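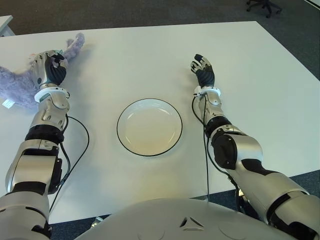 White plate with the black rim, lavender plush to the left.

Welcome to the Plellex table-setting pages, and do put the kettle on before you start, because I do tend to go on a bit! We have been putting together a soft and cheerful tea table for the children's corner, and the plate and the fluffy lavender toy were the two things I knew I wanted from the very beginning. I went through 11 plates before settling on this one (my cupboards may never recover), and I'm still terribly fond of that thin black line round the rim. It's such a small thing, but it does stop a white plate from vanishing on a white table.

We use cookies to remember your visit. Accept / Manage choices

The room itself deserves a word too. It has a bright white wall, and pale colours do seem to sit so gently against it, especially on a grey January afternoon when you want all the light you can get. 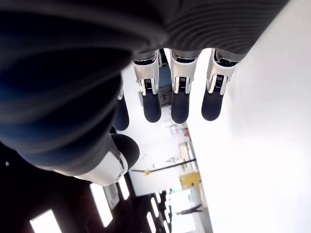
Ceiling lights, once more

I could look at this lavender fur all day long. It's the long, shaggy sort that goes every which way however much you smooth it, and I've quite given up trying. The cups and napkins come next, and I'm leaning towards a pale yellow for those, though I've changed my mind 4 times already and may well do so again by Monday.
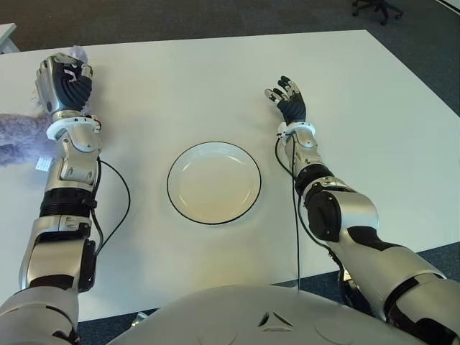 Lavender plush with its little white tag, and the plate still waiting for cake.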